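Flasine toy-sorting subset: data card

Summary

Flasine is a set of tabletop demonstrations recorded in homes with hand-held grippers. It was assembled to test whether a policy trained on human-held tools can be moved to a fixed arm without further demonstrations on that arm. This card covers the toy-sorting subset only. The kitchen subset has a separate card.

Contents

The subset contains 1466 episodes. Of these, 290 are held out for evaluation and must not be used for training or for choosing model settings. Episodes longer than 100 seconds were removed before release. Each episode holds the video from each gripper, the jaw opening over time, the estimated tool path and a one-line task instruction in English.

Method

Operators were given a short instruction and left to choose their own grasp and order of work. Household furniture and belongings were left in their usual places. Tool paths were estimated with Fulter and then checked by a second annotator. The baseline policy, Corkier, takes 15 past frames as input and predicts the next tool position and jaw opening.

Known limitations

Soft and glossy toys are over-represented. Path estimates are less reliable when the tool turns quickly or comes close to a plain surface. Object names in the instructions were not standardised before July, and the same toy may appear under more than one name. Results on the held-out split should not be read as evidence of performance in workplaces.

Access and contact

Requests for access, corrections and withdrawal notices should be addressed to Erhan Şimşekoğlu, data steward, Türkmen Laboratory. Users are asked to state the release number in any published work.

Sample frames

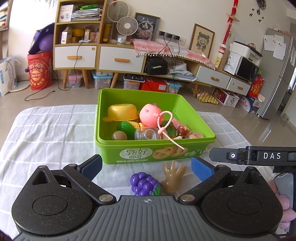
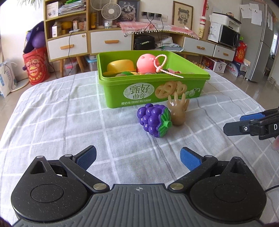 Toy-sorting subset, gripper camera views: toy grapes and a hand-shaped toy in front of the green container.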